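Why I Would Pay for the Hands and Not for the Brain
24 Jan 2018

For three months I have been using the Skastari package on a table in our workshop in Rostcombe, and people ask me if they should buy it. My answer is yes for one half of the package and no for the other half. I want to explain this properly, for the reason that the seller makes it hard to see that there are two halves.

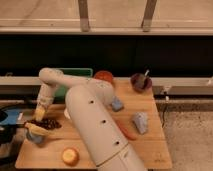
The package has a gripper kit, which is a pair of soft ribbed fingers with the mount and the cables, and it has a yearly service called Vida. The kit costs 1109 dollars. The kit together with one year of Vida costs 2576 dollars. On the website the second price is written large and the first one is small, at the bottom, under a gray line. I found it only when I was looking for the warranty conditions.

Let me begin with what I like. Soft fingers are forgiving. With hard fingers I must know where the cup is, how wide it is, and how strongly it can be pressed before it bends or jumps away. With soft fingers I can be a little wrong in all of these and the work still goes on. A thin plastic cup is a good test for this, much better than the wooden cubes which every company uses in its videos. A cube does not care how you hold it. A cup has a rim, it is light, it falls over and rolls, and if there are coffee beans near it then every mistake becomes visible on the table and later also on the floor.

I am not a specialist in robots. I worked many years with packaging machines, and there we had a simple rule that a machine should be easy to repair by the person who stands next to it. The Skastari fingers pass this rule. They are changed with one small key. When one of mine got a cut near the base, I changed it before my tea was cold. The spare fingers come in a paper bag without instructions, and I did not miss the instructions.

Now the other half. Vida is sold as the part which "understands your table". You send pictures of your objects, and after some time you receive a set of ready motions. For me the waiting time was 6 days for the first set, and for the second set it was longer. The motions are good when the table looks as it did on the day when I sent the pictures. When I put in a cup of another size, the service asks me to send new pictures, and new pictures are counted against my plan. I have 3 such updates in one year. I used the last one before Christmas.

I do not say that this is dishonest. It is written in the conditions, and the conditions are in clear language. But I think it is the wrong way to sell help to small workshops. Our tables change every day. Somebody brings another container, somebody buys smaller cups because they were cheaper. A service which must be asked for permission every time a cup changes is made for a factory, and a factory would not buy from this page.

The support people answered me kindly every time. One of them told me that the limit on updates exists to "protect quality". I thought about this sentence for a long time and I still do not know whose quality is meant.

Compare it with Omel, which is the small program I used before. It is ugly, and the buttons are in strange places. But with Omel I take the arm by hand, I show it the way, and I save it. If the cup is different, I show it again. This takes me a few minutes and I do not write to anybody. The Skastari fingers work with it too — the company does not advertise this, but the connector is a common one and the gripper opens and closes as it should. I have now worked like this since the first week of January.

Some readers will say that showing by hand is old-fashioned, and that in a few years the arm will find every cup alone. Maybe it is so. I would be glad to see it, and I would pay for it on the day when it works on my table. What I do not like is to pay now for the promise, each year again, when the good part of the product is already in the box and costs less than half.

There is also a question of learning. A young person who shows the motion by hand learns why the finger must come in from above, and why it should not touch the rim too early. A person who sends pictures and waits learns how to wait. In our workshop we train people, so for me this is important. For a shop which only wants cups filled it is maybe less important.

So buy the kit, and scroll down to the small price under the gray line. Order two spare fingers in the same parcel, the shipping is the same. My own Vida plan ends in June and I will not renew it.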